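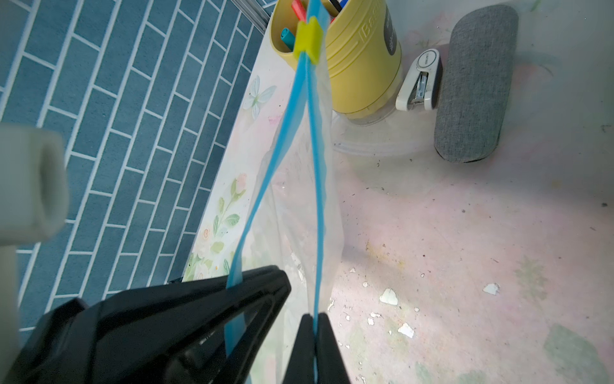
Wrist view, zip bag task. Both fingers on the top edge of the bag, slider at the far end of the closure.

June, Kukum bench, afternoon

Went back to the bag task with the wrist view only. Question for the week is whether the Pálfi policy needs the overhead view at all once the fingers are on the film. Training set is the same as before, 2,687 demonstrations, all objects mixed. Of those, 225 have a zip bag in them. Did not add any new ones.

Two runs compared:

Run A, wrist plus overhead, crops as usual.
Run B, wrist only, overhead input zeroed at training and at test.

Both trained from the same Brudura checkpoint, same seed, 1,000 warmup steps. Left the grip force limit alone.

B is slower to approach and tends to come in too low, so it touches the table before it closes. Once it has the edge it does as well as A, maybe a bit better at holding still. A keeps making small corrections after the grasp that it doesn't need. I think those come from the overhead view, where clear film barely shows up and the bag estimate jumps from one step to the next. Need to plot the estimate against the wrist commands before saying that to anyone.

The blue zipper strips seem to carry most of the signal. Masked them by color in the saved wrist images and the predicted grasp point wandered off toward the stapler. Masking the yellow-green slider instead made hardly any difference, which I did not expect. Masking by color also takes out part of the blue floor tiles, so the test isn't clean. Redo with hand-drawn masks.

Clutter stays on the table for all of these: pen holder, stapler, glasses case. Don't tidy it between runs, the Narirent baseline was scored with clutter.

To do:
- hand masks for strips and slider, separately
- try dropping the overhead input only after contact
- rerun B with 2 extra wrist frames of history
- check the table height offset, low approach may just be that

Logs are in the bag folder under Kukum. Run B overwrote its first config file, use the one saved with the weights.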